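Stop washing clothes that are not dirty

My grandmother washed on one day of the week and no other. A sweater worn to church went back in the drawer. A shirt worn to dig potatoes went in the tub. She could tell the two apart by looking and smelling, and I think most of us have lost the knack.

I share a house in Tudley with two other adults, and until last November we ran the machine almost every day. Very little of what went in had a mark on it. Clothes came off at night, landed on a chair or the floor, and by morning they counted as laundry. The basket was making the decision for us.

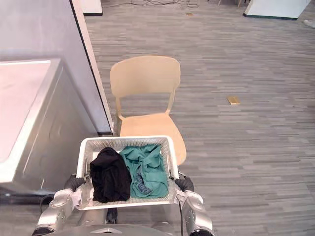
I blame habit more than laziness. Washing used to be hard work, so people thought before they did it. Now it takes a button and a scoop of powder, and the thinking has gone. A neighbor of mine, Halima Onyeka, puts her jeans through after one trip to the store. When I asked her why, she said she had them in her hand and the machine was right there.

The cost is easy to miss when it comes in small amounts. Arnaldo Quintela, who mends clothes from a shop on Montoya Street, charges me 25 dollars to replace a zipper. He told me he sees more clothes worn out by washing than by wearing – collars gone thin, elastic gone slack, black cotton turned the color of old tar. I had brought him a jacket I'd owned for 2 years and had hardly worn outdoors. I had washed it plenty.

So we changed the rule at home. Underwear, socks and gym clothes get washed after every wear, and I have no argument with anyone about those. Everything else gets checked. If it has a spot, we clean the spot. If it smells of cooking, it goes on a hook by the back door overnight. Sweaters and fleeces can go weeks.

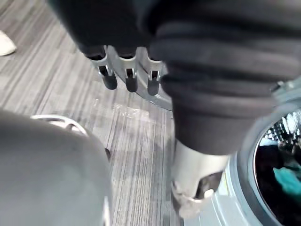
Heavy, dark fabrics can often be worn again before they need a wash.

Some people should ignore me. Anyone who works with sick people, small children or engine grease has good reason to fill the machine. My friend Adebayo Nwosu cooks for a living, and his shirts would stand up by themselves if he followed my advice. Skin trouble and allergies are reasons too, and a doctor's word beats mine.

For the rest of us, I suspect the real worry is being noticed. I wore the same gray pullover to work for most of a month as a test. Bhupendra Solanki, who sits across from me, asked if I'd had a haircut.

We now run the machine twice a week, sometimes three times if there are sheets. I have put up two more hooks by the back door and could use another.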